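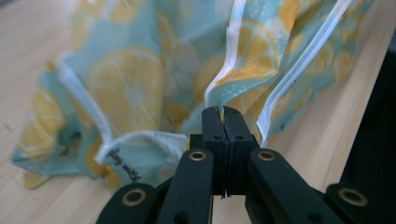 ## Unit 3: Drape and Bending Stiffness in Light Printed Cloth

Drape is the way a fabric hangs or folds under its own weight. It depends mainly on bending stiffness, weight per unit area, and shear resistance. Prints with a repeating motif, such as lemon slices, make shear easy to read by eye: the motif distorts where the yarns rotate.

### 3.1 Terms

- **Bending length (c):** half the overhang length at which a strip bends to 41.5° below horizontal.
- **Flexural rigidity (G):** G = W × c³, with W the weight per unit area. Keep units consistent.
- **Drape coefficient:** the share of the unsupported ring covered by the shadow of the draped sample, in percent. Low values mean a limp cloth.

Because c is cubed, a small reading error in the overhang grows in G. A 2% error in c gives an error of up to 6.2% in G.

### 3.2 Sample preparation

1. Condition the cloth flat before cutting. Do not iron it.
2. Cut warp and weft strips separately. Mark the direction on the back.
3. Avoid selvages and any area with a hard crease.
4. Test each strip face up and face down, at both ends.

Pigment prints usually add stiffness, since the binder bonds neighboring yarns at the surface. Reactive prints change G very little. Record the print type if known; otherwise write "unknown."

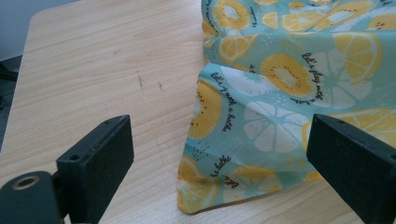
Refilwe Moodley asks whether warp and weft results may be averaged before G is calculated. They may not. Calculate G for each direction, then take the geometric mean:

G₀ = √(G warp × G weft)

Averaging c first hides the difference between directions, and that difference is needed for the skirt panel problem in Unit 4.

### 3.3 Exercises

1. A strip of Stondlow lawn has an overhang of 46 mm at 41.5°. Find c.
2. Explain why a hem raises the local stiffness of a panel. Refer to layer count and stitch density.
3. Using the Plurelcombe data sheet, find G₀ for both finishes.

Hand in worked answers on paper, units shown on every line.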